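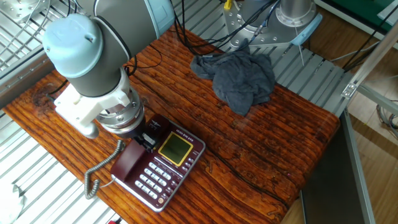 Flikum craft templates

Hi! I'm Genalyn, and this is the folder where I keep every printable I've made for my preschool and kindergarten groups. There are 206 templates in it right now – mostly animals, plus a lot of hats (the kids kept asking for hats!).

What's in the folder

Each craft has 2 files, a color page and a blank one for kids who'd like to do their own coloring. File names start with the season, so the paper plate owl is fall_owl_color and fall_owl_blank. Everything fits letter paper. Cardstock works best for the puppets, but my printer jams on it, so I glue regular pages onto cereal boxes. 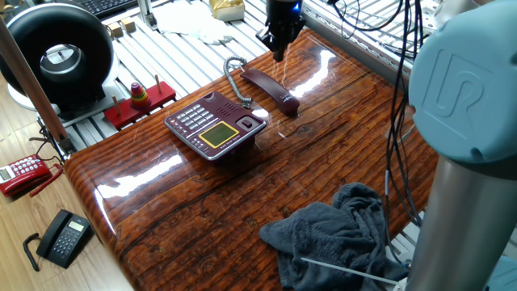 Known problems

The penguin's left wing prints too small. Rafia Tarar found that one in February and I still haven't fixed it, sorry! Scale it up a little and it lines up with the tab.

Using and sharing

Print as many as you like for your class or your kitchen table. Please don't sell them. Cherry Mae Dagdag drew the farm set, so put her name on it if you pass it along.

Last updated May 2018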